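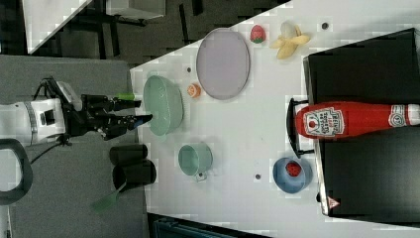 Prukska餐具收纳规范修订版发布 公共厨房台面摆放要求细化

2025年10月15日，家居用品企业Prukska发布《共用厨房台面与餐具收纳规范》修订版，对餐后台面整理的顺序、器皿分类和食材暂存方式作出调整。新版适用于该公司供货的共享公寓、办公茶水间及小型培训厨房，旧版同时停止使用。

规范首版于今年4月试行，试行地点为Retov和Bogdan两处共用厨房。试行期间共收到整理记录1700份，其中309份注明存在器皿错放或食材与餐具混放的情况。修订工作以这批记录为依据，条文由原来的单一清单改为按操作顺序编排，共9条。

按照新版要求，台面整理分为3个步骤。第一步为食材分离。水果、切片及已剥皮的食材应先于餐具移出台面，整果与切开的果块分别放置。草莓等带蒂水果可暂存于碗内，但同一只碗不得再叠放其他器皿。已剥开的香蕉不作回收，当餐食用或按厨余处理。橙片等小块食材容易被盘沿遮住，移动大盘之前应先行检查。

第二步为器皿归类。碗、盘、杯分区摆放，深色与浅色器皿不再要求分开。浅口碗与深口碗不混叠，椭圆盘单独成摞，不与圆盘交叉放置。马克杯须扶正后再移动，手柄朝向同一侧；侧倒的杯子应先查看杯内有无残留液体。无柄杯可并排放置，杯内不得插放锅铲、勺等长柄工具。长柄工具单独存入抽屉或挂架，铲头不得悬出台面边缘。

第三步为调味品归位。番茄酱等瓶装调味品要求直立存放，瓶盖朝上，标签朝外。横放的瓶子不得留在箱体或其他设备的顶面，也不得作为临时挡块使用。开封后的瓶装酱料按照瓶身标示的条件保存，规范不另作规定。

在台面材质方面，新版取消了对颜色的限定，白色台面继续列为推荐选项，理由是汁水和碎屑较易辨认。对于带有孔位的台面，新增一条清洁要求：每次整理结束后应逐一擦拭孔口，小块食材不得推扫入孔。孔位加盖与否由使用单位自行决定，加盖时盖面应与台面齐平。

承担收纳件配套供应的Okance表示，现有的碗架和盘架尺寸与新版兼容，无需更换。椭圆盘专用隔条已列入配件目录，可单独订购。杯架层高维持不变，带柄杯与无柄杯共用同一规格。

针对试行阶段反映较多的记录填写问题，新版将整理记录表缩减为一页，保留地点、时段、错放类别和处理结果四栏，删除原有的评分栏。错放类别改用固定名称填写，如“杯具侧倒”“食材入碗”“工具入杯”“调味品横放”。同一次整理中出现多种情况的，分行登记，不合并。“食材入碗”只作登记，不计为违规；碗内另叠有器皿的，按错放处理。

Retov厨房已完成标签更换，Bogdan厨房的抽屉分隔件仍在安装，安装期间长柄工具暂存于挂架。两处厨房的旧版张贴页由现场管理方统一撤下，已填写的旧版记录表继续有效，不需要重新誊录。

新版全文及记录表样张已随供货资料一并寄送各使用单位。对条文有疑问的单位，可通过原订货渠道提交书面意见，意见将在下一次修订时汇总处理。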